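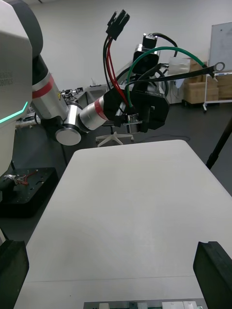
Sunday, finally, and I get to write up the wiring table. Been meaning to since December. It's just a white table. Two white panels pushed side by side with a seam between them, and every small screw I own wants to live in that seam. I now keep an old bank card in my back pocket for digging them out.

So. The job this month is boards and plugs. Green boards, light gray border round the edge, a tall white pin header down the left side, and a black plug that wants to go into it. Sounds like nothing. It is a fiddly, knuckly, bad-for-the-neck sort of job and I kind of love it.

First thing, clear the table. I mean all the way. Everything that isn't the board or the lead goes on the cart or on the bench behind. I used to leave a tray of bits at my elbow "just in case" and then spent half the day moving teh tray.

Second thing is cables.

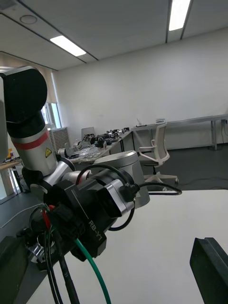
I've tried clips, velcro, the fancy spiral stuff from Makris (844 in a box, who needs 844). What works best so far is leaving a decent loop and then not touching it. Pull a thick cable tight and it just finds somewhere worse to go. The floor is another story. Floor is on the list. Floor has been on the list a while.

Third thing, and I fought this one for ages - get the board up off the table. Flat on the surface you can't get a nail under it, it slides, and you end up leaning on something you shouldn't. My first fix was a lid from the kitchen. Second fix was a plastic box, the milky kind with rounded corners. Cheap, light, right sort of height. You can keep the spare screws inside too, if you're more organized than me.

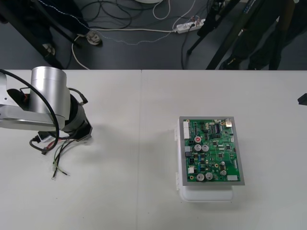
Loose leads are the other pain. Black, green, white, red, all fanned out and curling whichever way they like. I sort them before I start now, every time, even when I'm late. Ends facing the same way. If one has a bare end I want to know about it early and not when I'm squinting down at the pins. White table helps a lot there, by the way. I had a dark mat from Dillora before this and lost a red lead on it for 3 days.

Then the holder. Standing the board up changed everything for me.

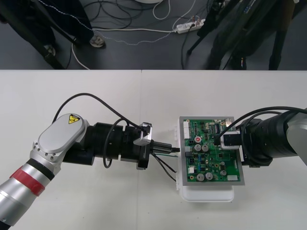 Plug comes in level from the side, you can see the edge of the header, and your wrist isn't bent like a coat hanger. Line up first, push second. Go slow on the last bit. If it feels wrong it probly is, so back off and look again.

Still to do: labels for the leads, something soft for the seam, a hook for the black cables, the floor (yes). And I owe the Clungate crowd an answer about the holder. I'll measure it this week and put the sizes up.

Ok, lunch.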